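Skallunel House, teaching kitchen and dry store
Quarterly safety inspection, December
Inspected by: Laimutė Raudsepp
Accompanied by: Hamdia Ejigu, site supervisor
Last inspection: September, two items carried over

Ratings: S = satisfactory, A = action required, N/A = not applicable

1. Exits and circulation

1.1 Exit doors open fully from inside without a key: S
1.2 Route to rear exit clear: A
Comment: Three flour sacks stacked against the wall opposite the cold room. Moved during the visit. Carried over from September.
1.3 Exit signs lit on battery test: S
Comment: Sign at rear exit took several seconds to switch over. Retest next quarter.
1.4 Floor free of trip hazards: S
Comment: The mat at the wash-up sink has been replaced and lies flat.

2. Fire equipment

2.1 Extinguishers in place, pins and seals intact: S
2.2 Service tags in date: A
Comment: Tag on the extinguisher beside the dry store is unreadable. Contractor (Mersha) to confirm the service date in writing or re-tag.
2.3 Fire blanket within reach of ranges: S
2.4 Hood filters clean: A
Comment: Grease film on the two filters nearest the wall. The cleaning log has no entry after October. Clean before the next class and sign the log.

3. Electrical

3.1 Outlets near sinks GFCI protected and tripped on test: S
3.2 Cords and plugs undamaged: A
Comment: Outer jacket split at the plug end on one Primar mixer, asset 406. Tagged out. Do not tape. Replace the cord or dispose of the unit.
3.3 No extension cords in permanent use: S
3.4 Panel accessible and labeled: S
Comment: Breaker 15 is labeled "spare" but feeds the counter outlets on the north wall. Relabel.

Items 3.1 to 3.4 cover the kitchen only. The office circuits are on the landlord's schedule and were not opened.
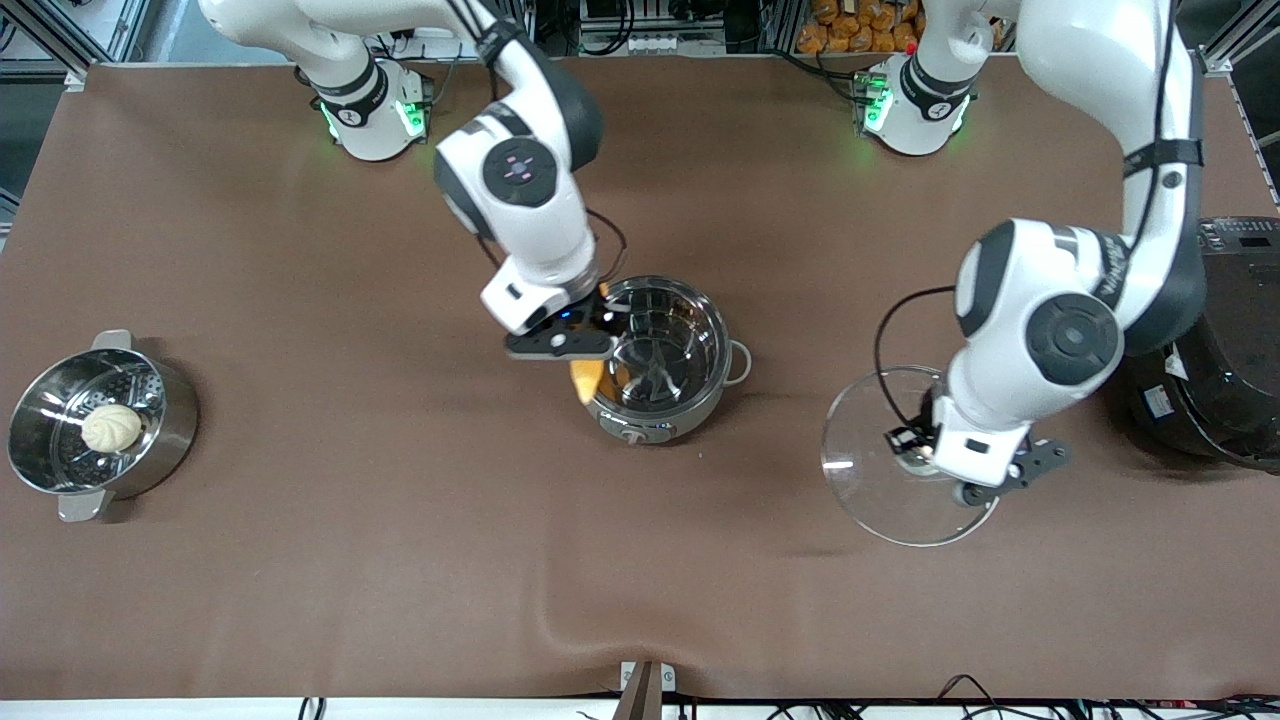
The landlord's last electrical report should be kept in the site binder. The copy there is missing its second page — request a full copy from Mana Property.

4. Food storage and temperature

4.1 Cold room at or below 41 °F: S
Comment: Read 38 °F on the wall display and on the inspector's probe.
4.2 Stock off the floor: S
4.3 Chemicals stored apart from food: A
Comment: Descaler found on the lower shelf of the dry store. Relocated to the locked cabinet.

5. First aid

5.1 Kit stocked and in date: A
Comment: Burn dressings expired. Order a box of 10.
5.2 Eyewash station flushed weekly: S

Actions

1.2, 4.3: closed on site.
2.4, 3.2: H. Ejigu, by Friday.
2.2, 3.4, 5.1: H. Ejigu, before the next quarterly inspection.

Mixer 406 stays out of service until the repair slip is attached to this form.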